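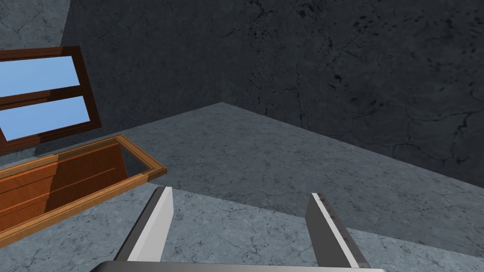 4.2 What tenants call a crack

The Drodholm archive holds 603 repair letters sent to the Minuvwood housing office, and the word "crack" turns up in most of them. It rarely turns up alone. Writers call it a split, a line, a vein, "the river," and in one letter that runs to nine pages, "your crack," with the possessive underlined. We coded each term by first mention only, a rule we adopted after the nine-page letter threatened to become the whole dataset.

The office had its own vocabulary. Its reply form allowed three entries: cosmetic, settled, and under review. The first covered anything thinner than a coin. The second meant an inspector had visited, or meant to. The third had no definition in the staff manual and was the most popular by a comfortable margin. A tenant on Kurian Street who wrote that her wall "has opinions now" was told that it was settled.

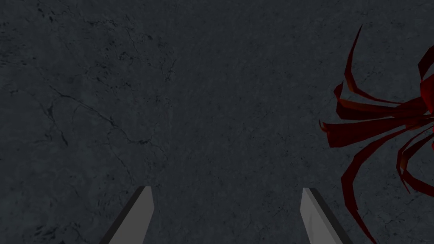 Ines Halvorsen

Figure 2. Rendered surface with branching hairline cracks, the thin end of what the letters describe.

Length of letter turned out to be a poor guide to the size of the problem. Letters over 200 words were more likely to concern a line on a bedroom ceiling than a door that no longer closed. People with stuck doors wrote briefly and used capitals. People with ceiling lines had evidently spent long evenings looking at them, and many had developed a theory. Traffic was the favorite, followed by the upstairs neighbor's piano.

Tone also shifted with repeat correspondence. A first letter usually opened with an apology for taking up the office's time. By the third, the apology had been replaced by a list of dates. Letters sent in February were the shortest and the least polite, though we hesitate to build a theory of winter on this, and the reviewers of an earlier draft hesitated more firmly.

The 2 coders disagreed most often over metaphor. "It is spreading like a rumor" was marked as a claim of growth by one and as a complaint about the neighbors by the other. Both readings were kept. The Istico transcription rules, last revised 8/6/20, offer no guidance on rumors, and we have recorded these cases under review.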